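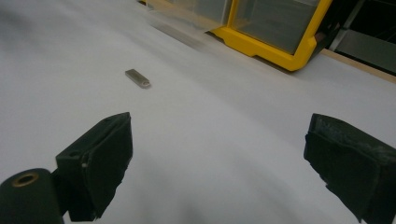
Metal stick, loop end, on the white table.

I have been sorting the small storage drawer for most of May, and the flash drives took longer than everything else in it combined. Cables can be judged by looking at the ends. A memory stick has to be plugged in, read, copied and labeled before you know whether it deserves its space.

The rule I settled on is one drive on the table at a time. Everything else stays in the drawer until that drive has been processed. On my first attempt I tipped out the lot, and within an hour I had copied one drive twice and skipped another.

The plain metal bar type is the hardest to keep track of. It has no cap to lose and it survives a pocket well, but there is nowhere good to write on it. Permanent marker rubs off bare metal after a few weeks of handling. Paper labels wrapped around the body make it too thick for a recessed port. What works is a small tag through the loop, with a number on it and nothing else. The number refers to a line in a text file.

The procedure, for anyone who wants to copy it:

Plug the drive in and mount it read-only. On my desktop this is a checkbox. On the laptop I do it from the command line.

Note the capacity, the format and the volume name. Most of mine are FAT32 and named NO NAME, so the third field has been of limited value.

Copy the full contents to a folder named after the tag number. Do not sort anything yet. Sorting while copying is how I lost an evening to a folder of apartment listings.

Run checksums on both sides and compare. I had one mismatch in the entire batch, on a video file, and a second copy came out clean.

Write the line in the text file, tie on the tag, put the drive away.

Sorting happens later, on the copies. So far I have 532 files from the first 7 drives, of which 280 were duplicates of each other. The duplicates are mostly scanned receipts and three versions of the same tenancy paperwork. I also found the wiring notes for the Dandmont extractor fan, which I had redrawn from scratch last year.

Speed varies more than I expected. The slowest drive was a giveaway from a Tumura trade day and averaged roughly 4 MB per second on reads. It holds a product catalog and a single photograph of a parking garage. I kept the photograph.

Kwadwo Ofori asked why I don't move everything to one large external disk and throw the sticks out. The copies do go to a large disk, and a second one lives at Tetteh Nartey's place. The sticks themselves are still useful for printers, for the car stereo and for firmware updates on the Gonel router, which only accepts files from a small FAT32 volume. A 64 GB drive is rejected without an error message. The old low-capacity ones are worth keeping for that alone.

Storage for the finished drives is a Bukhari parts case, the shallow one with adjustable dividers. Tagged drives lie flat, loop end toward the hinge, so the numbers can be read with the lid open. I moved the dividers twice. The default spacing suits screws and leaves the longer sticks at an angle.

Two drives did not mount on any machine. One gets warm within a minute of being plugged in and will go to electronics recycling. The other shows up as a device with zero capacity, and I will try it once more on the old laptop, which has USB 2.0 ports, before giving up on it.

The SD cards are next. They are in a separate tin and I have not opened it yet.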